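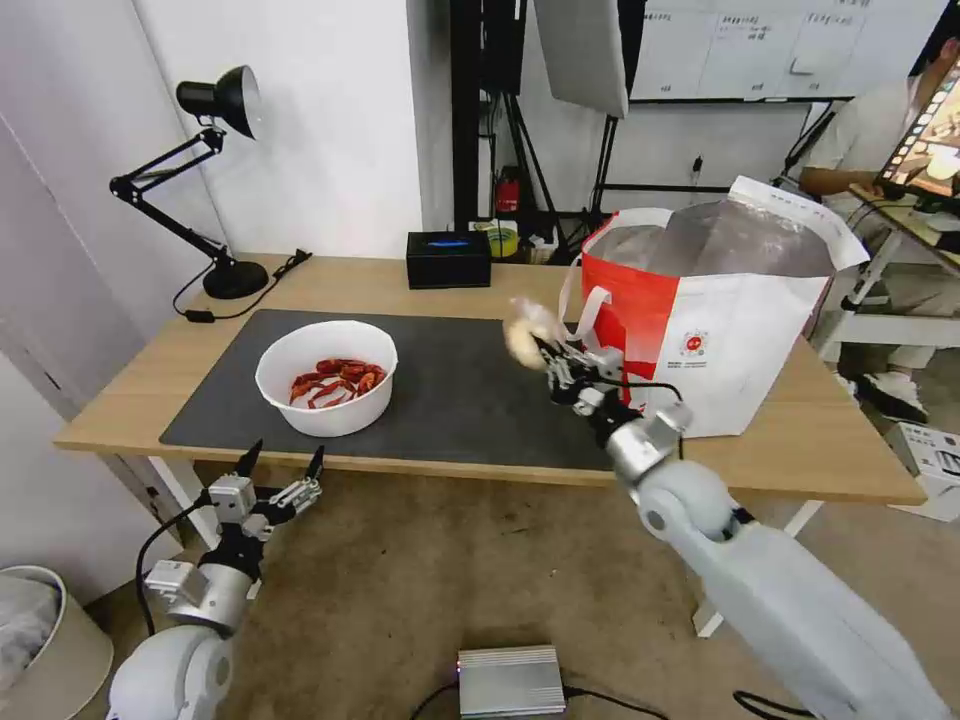
Category: Facilities > Desks and Shared Areas > Resolved

Ticket 521 – Desk lamp cuts out, items left on desk mat

Reported: Tuesday, 9:40
Location: Cilport, open room, light wooden desk near the whiteboard
Priority: low

Problem as reported: the black lamp at the left rear of the desk goes off when the shopping bag is moved. Requester also asks for the bowl of dried chili peppers to be stored elsewhere.

Step 1. Checked the bulb in a second lamp. Works.

Step 2. Checked the outlet with a meter. Normal reading.

Step 3. Followed the lamp cord from the base across the desk to the plug. Light dropped out when the cord was pulled sideways. Plug was not fully seated.

Step 4. Reseated the plug, ran the cord behind the mat and fixed it with two Fliramer clips. Slid the insulated bag along the desk ten times. Lamp stayed on.

Step 5. Left the lamp running for 900 seconds. No dropouts.

Chilies: moved from the white bowl to a lidded jar, labeled, placed in the Tevel cabinet. Bowl washed and returned to the kitchen. Bag emptied, folded flat and put on the shelf under the jar.

Not done: lamp arm joint is a little slack – tightening needs a hex key that is not in the Phan kit. Key requested under a separate ticket.

Status: closed. Reopen if the lamp drops out with the plug fully seated.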